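Clusgate workshop members release plans for bench-top sorting arm

February

Members of the Clusgate shared workshop in Testton have finished a home-built robot arm and will release the full plans free of charge this month. The arm, called Storka, was built over five months of evening sessions by a team led by Inès Texier and Eamon Geraghty.

Storka is made to handle light household items on an ordinary worktop. It has a two-finger gripper and runs from a single laptop. Parts for the first arm came to £2,784, paid for by members and by Brennan, a local hardware shop.

Current work is on plastic storage containers, which vary in shape and are often shiny.
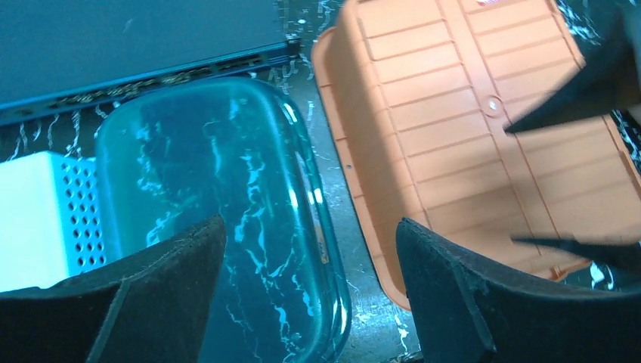

Can someone build the arm at home without a workshop?

Most of it can be put together on a kitchen table with hand tools. The base plate needs a pillar drill, and the printed parts can be ordered by post.

"We rebuilt the wrist twice before we were happy with it," said Texier. "The plans cover the version that worked, and there is a page on the ones that didn't."

The download includes drawings, a parts list, wiring notes and the control software. Apinya Phuthong wrote the assembly guide, which is split into five sections and can be followed in any order after the first.

Members will help new builders at the workshop from 7pm on club evenings. Places at the bench are limited and should be booked at the front desk.

Press contact: Kathleen Nic Giolla, Clusgate, Testton.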